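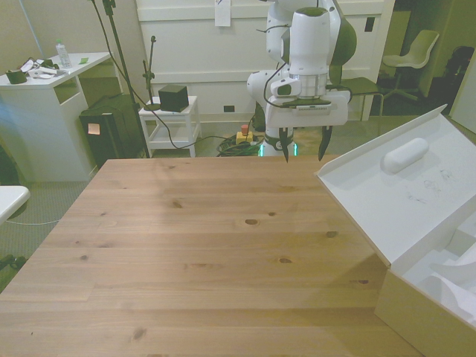 **Department of Public Administration and Civic Studies – Teaching Materials Group**

# Chapter 7: The Ferry at Gusasen, or Who Must Answer for a Public Danger

*Text revised Jun 1, 2022. Chapter editor: Gwawr Rosser*

In this chapter you will study

- what is meant by a "known danger" and how a danger becomes known to an office
- the difference between a rule, an inspection and a penalty
- how responsibility is divided between an operator, a local council and a ministry
- why the report of an inquiry is often not followed by any change

You should have read Chapter 5 on licensing before you begin. Chapter 6 is useful but can be left for later.

## 7.1 An accident in November

The town of Iva lies on the east bank of a wide, slow river. The market, the hospital and most of the workplaces are on this side. Many of the people who work there live on the other side, in the district called Enska, where the rent is lower and where a house can still be built by a family step by step, when there is money. There is a road bridge, but it is far to the north, and the bus fare for this route takes a large part of a day's wage. For this reason people cross by boat from the landing at Gusasen.

On a November evening, one of the boats of the Llewellyn company left the landing shortly after dark. Its licence was for 50 passengers. According to the later testimony of the ticket seller there were up to 100 persons on board, together with sacks of rice, a number of bicycles and a generator which belonged to a tailor. In the middle of the river the boat leaned to one side, the passengers moved to the other side in fear, and it turned over. There were no lifejackets within reach. They were in a locked cupboard at the landing, and the key was with a supervisor who had already gone home.

The people of Enska were full of grief, but few of them were surprised. In the weeks that followed, a sentence was heard at nearly every gathering in the district: "We have told them." The whole chapter can be understood as a study of this sentence. Who is "we"? Who is "them"? What was told, in which form, and what was the duty of the person who heard it?

## 7.2 What the council knew

When the inquiry opened the cupboards of the transport office in Iva, it found a register of complaints. The register was well kept. The clerks had written the date of each complaint, the name of the person, and a short note of the matter. In the years before the accident it had received 2,345 entries, of which a large share concerned the boats: overloading, night crossings without lamps, rotten boards in the floor, boys of school age at the steering.

Against most of these entries the column "action taken" contained the same word – "noted".

It is easy to become angry at this word, and the newspapers did so. As students of administration we should look at it more slowly. The clerk who wrote it had no power to stop a boat. She could forward a complaint to the inspector. The inspector had the power, but he was one person for the whole river, and his office had no boat of its own. When he wished to inspect a vessel he had to ask the operator to carry him. The operators were polite and always agreed, and on the day of the inspection the boats were not overloaded.
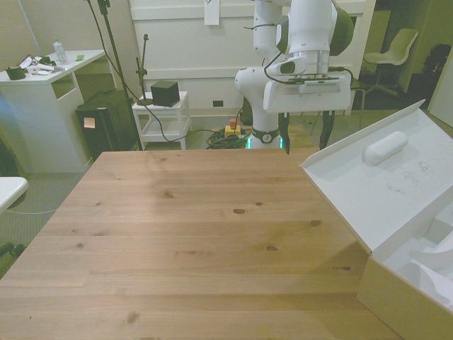 The inspector could also recommend that a licence be taken away. Such a recommendation went to the licensing panel of the council, on which two seats out of seven were reserved for the transport trade. The panel met when it had enough business, and in practice this meant a few times a year. Between the complaint and the decision there were therefore four desks, and a paper could rest on any one of them without somebody breaking a rule.

We use the term **known danger** for a situation in which information about a serious risk has reached an office that has either the power to act on it or the duty to pass it on. Please observe the second half of the definition. An office with no power can still hold a known danger, if it is the proper place to which the public brings its information. The clerk at Iva did her duty when she forwarded the paper. If she had kept it in a drawer, the danger would be known all the same, and she would be a part of the failure.

### Knowledge of the public and knowledge of the office

Everybody in Enska knew that the boats were overloaded. A passenger could feel it with his feet. This kind of knowledge is wide and quick but it has no legal weight until it is received somewhere. The knowledge of an office is narrow and slow, but it can be proved afterwards. Much of the work of citizens' associations consists in turning the first kind into the second kind: they write letters, they ask for a stamp on the copy, they keep the copy.

The boat users' association of Enska had kept its copies. Without them the inquiry would have had only the register, and in the register a letter of three pages about the condition of the landing was reduced to the words "steps, lamps etc."

## 7.3 The price of a penalty

The law under which the Llewellyn company had its licence did provide a penalty for overloading. It was a fine of 3,000 in the local currency for each offence, whatever the size of the boat and whatever the number of the extra passengers. When the law was passed, this sum was heavy. A boat owner would have had to work many days for it. The amount was written into the law itself and could not be changed by the council, so it stayed the same while the fares went up year after year.

By the time of the accident, one crowded evening crossing earned more than the fine. From the point of view of the operator it was not a punishment any longer. It had become a kind of fee, and a fee which was seldom collected. The company's bookkeeper explained to the inquiry, without shame and I think without bad intention, that she had a line for fines in the yearly budget, between fuel and paint.

This is a common thing in many fields of regulation and you will meet it again in Chapter 9, where we look at building permits. Three questions may be asked of any penalty:

1. Is it larger than the gain from the offence?
2. How likely is it that the offence will be found?
3. Does the penalty fall on the person who made the decision?

The third question is the one most often forgotten. At Gusasen the fine, on the rare occasions when it was given, was written in the name of the man at the steering. He did not sell the tickets. He told the inquiry that he once refused to leave the landing with a full boat and was sent home for a week with no pay, and that another man took the boat across. 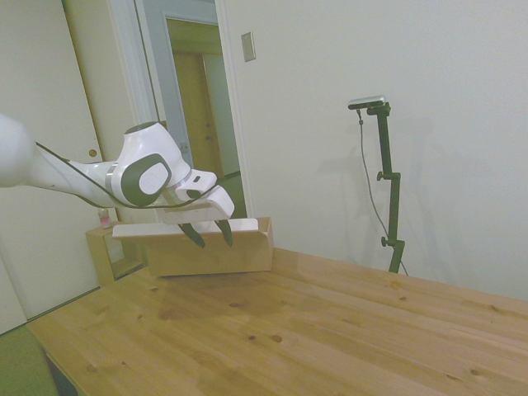 A driver or a boatman is of course not free of responsibility. He is the last person who can say no, and the law in most countries expects it of him. But a system which places the whole weight on the last person, and gives him no protection when he does say no, has in practice decided that nobody shall say it.

## 7.4 The argument of necessity

Before we go further we must be fair to the opposite view, which was put to the inquiry by the representative of the operators and also, it must be said, by a good number of passengers.

The argument goes like this. If each boat carries only the licensed number, half of the people on the landing will be left behind. They have finished their work, they have children waiting on the other side, and there is no other way home which they can afford. A strict rule would be a rule made by people who own cars. It would also raise the fare, as the owner has to pay for the same fuel with fewer tickets, and the poorest passengers would go back to crossing in fishing canoes, which are more dangerous than any ferry.

There is truth in each part of this. An administrator who closes the landing at Gusasen in the name of safety and goes home by the bridge has not solved the problem of a cleaner who lives in Enska. However, the argument proves less than it seems to prove. It shows that more boats are needed. It does not show why the lifejackets were in a locked cupboard, or why a night crossing was made without a lamp. The cost of a lamp is small. When a whole list of failures is defended with a single reason, the student should go down the list and test the reason against every item separately. Some will remain and some will fall.

It should also be asked why there were not more boats. The council had money set aside for a second landing for a number of years, and the sum was carried forward each time into the next budget. We return to this in section 7.6, when we read the accounts.

## 7.5 Reading the report

The report of the inquiry is given in a shortened form in Appendix C. Read it once from the beginning to the end without taking notes. Then read it a second time and mark every sentence in which something is done by no one: "it was felt that", "steps were to be taken", "the matter was left in abeyance". Write next to each of these the name of the office which, in your opinion, stands behind the verb. Where you cannot find it, put a question mark and bring it to the seminar.

**Terms to learn before the next section:** known danger, duty to forward, carried-forward funds, strict liability, regulatory capture (the last one was introduced in Chapter 5, page references are in the index).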